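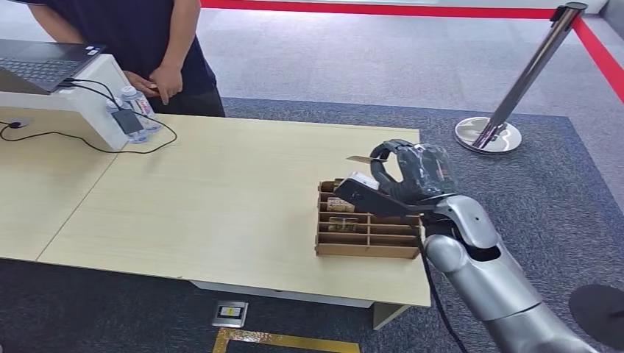 What is the correct moisture condition for timber test pieces before they are glued?
Test pieces are to be conditioned in the Drokorham room until two successive weighings agree, and are to be glued on the same day they leave it.

Workshop notebook, joinery and adhesives section, May. Entry made by Lavanya Varma; read and initialled by Ilango Bhat.

The entry records the second series of lap joints prepared under the Wultlow programme. The first series was set aside after the pieces were found to have been stored beside the loading door between conditioning and gluing, and the results from it should not be cited in any report. The sheets remain in the grey folder for reference.

Materials. All pieces in this series were cut from the Victorian ash boards received under the Varghese order. Boards with visible gum vein within the bonding area were rejected at the saw. A total of 54 pieces was accepted, sufficient for 27 joints. Grain direction was marked in pencil on the end of each piece prior to docking, as the marks made on the face in the first series were lost in planing.

Surface preparation. Faces were planed immediately before gluing and were not sanded. Gaetano Longo has asked that this be stated plainly in the written procedure, as the previous wording ("faces to be freshly prepared") was read by one operator as permitting sanding. The planer knives were changed at the beginning of the series. Slight snipe was observed at the trailing end of several boards and that length was discarded before the pieces were docked.

Adhesive. Pulico two-part, drawn from a tin opened for this series. The hardener was weighed first and the resin added to it, in accordance with the section procedure. The mixed adhesive was discarded 30 minutes after mixing irrespective of the quantity remaining. It is noted that this produces considerable waste when small batches are clamped, and Ilango Bhat has suggested that the batch size be halved and mixed more often. The suggestion is recorded without decision.

Clamping. Joints were clamped in the steel jig with waxed paper between the work and the platens. Two joints moved during tightening and were marked with a cross on the end grain. They have been kept with the series and will be tested, but the results are to be reported separately. The cause appears to be the application of full pressure to one screw before the others had been brought up to hand tightness. The screws should be taken up evenly, working outward from the centre, and the joint checked against the stop before final pressure is applied.

Squeeze-out. An even bead was obtained along both edges of nearly all joints. Joint 19 showed a dry section on the left side and has been photographed by Indira Acharya. It was not reworked. Squeeze-out is to be left to harden and removed with a chisel; wiping with a damp cloth is not permitted on test work, although it remains acceptable for general joinery in the front shop.

Conditioning after gluing. The joints were returned to the Drokorham room on open racks with the bonded faces vertical. The chart recorder in the room was found to have run out of paper overnight at some point before the series began. The gap falls within the conditioning period of the unglued pieces. The weighings on either side of it agree, and the section has accepted the pieces on that basis, but the gap must be declared in the report. Lemlem Dinsa will order chart paper and will keep a spare roll in the drawer beneath the recorder.

Labelling. The stick-on labels lifted from the ash in the first series. Numbers were stamped into the end grain on this occasion and proved legible after planing of the edges. The figure 6 and the figure 9 are to be underscored.

Matters outstanding.
Shear testing to be booked once the joints have reached constant mass. The small load cell is away for calibration and the large one is not suitable for this work.
Jig screws to be cleaned and lightly oiled. Number 4 is stiff.
Written procedure to be amended as to planing, order of tightening and stamping of numbers. G. Longo to draft, I. Bhat to review.
Offcuts from the accepted boards to be retained, bundled and marked with the order name, in case density determinations are requested later.

Addendum, 4.15 pm. Joint 19 reweighed at the request of I. Acharya. Mass entered on the series sheet. The first figure had been written in the column for joint 18 and has been struck through and initialled.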